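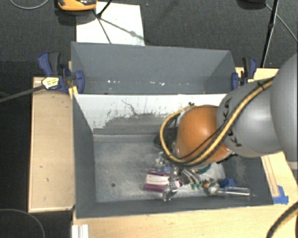

Scuffed and cracked bins

Empty the bin before judging its condition. Packages and clear plastic hide scratches on the floor, and small white specks tend to collect along the bottom edge of a compartment.

1. Vacuum both compartments, then wipe with warm water and a little dish soap. Dry fully.

2. Check the divider. Where a white surface has worn through to gray, sand the ragged border lightly with 300 grit until no edge catches a fingernail.

3. Trace any crack-like line in the white area with a fingertip. If it opens under light pressure, replace the divider — filler will not hold on a part that flexes.

4. Leave pale scratches on the floor alone. Sanding them only widens the dull patch.

Repeat every 3 months.

Kári Bisgaard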